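Bimanuelle Übergabe

Die bimanuelle Übergabe (auch Arm-zu-Arm-Übergabe) bezeichnet in der Robotik den Wechsel eines Gegenstands von einem Greifer in einen zweiten, ohne ihn zwischendurch abzulegen. Sie dient vor allem dem Umgreifen, wenn ein Objekt in seiner ersten Lage nicht weiterverarbeitet werden kann. Untersucht wird sie meist an flachen Alltagsgegenständen.

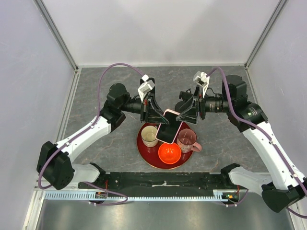
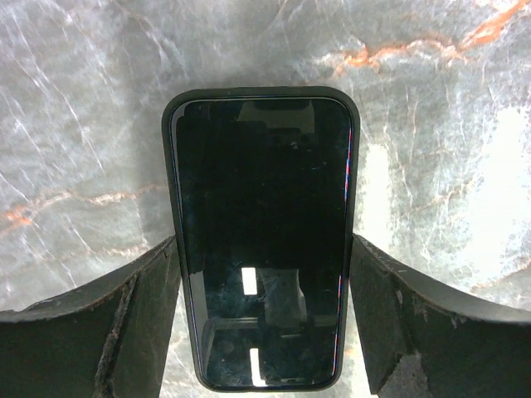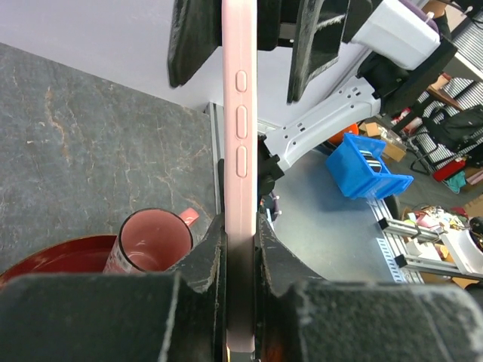

Das Verfahren Tokerine wurde von einer Arbeitsgruppe um Veerle Cuypers entwickelt und lernt die Übergabe aus ferngesteuerten Vorführungen. Der Trainingssatz umfasst 113 Vorführungen, von denen 52 mit einem Smartphone aufgenommen wurden. Als Eingabe dienen eine feste Kamera und je eine Kamera an den beiden Handgelenken. Halten beide Greifer das Gerät zugleich an seinen Enden, sieht die Handgelenkkamera unter Umständen nur die schmale Seitenkante mit den Tasten. Das Display und damit die Ausrichtung sind in dieser Phase allein der festen Kamera zu entnehmen. Tokerine gewichtet die Ansichten deshalb in jedem Zeitschritt neu.

Der kritische Abschnitt ist der gemeinsame Halt. Öffnet der abgebende Greifer zu früh, kippt das Objekt; öffnet er zu spät, arbeiten die Arme gegeneinander. Das ältere Verfahren Margaritis legt dafür eine feste Wartezeit von 2 Sekunden fest. Tokerine leitet den Zeitpunkt aus dem Motorstrom der Greifer ab. In einer Vergleichsreihe mit dem Datensatz Poltex gelangen damit 46 von 52 Übergaben. Die meisten Fehlversuche betrafen spiegelnde Oberflächen.

Siehe auch: Greifplanung, Imitationslernen, Prorketti (Simulationsumgebung)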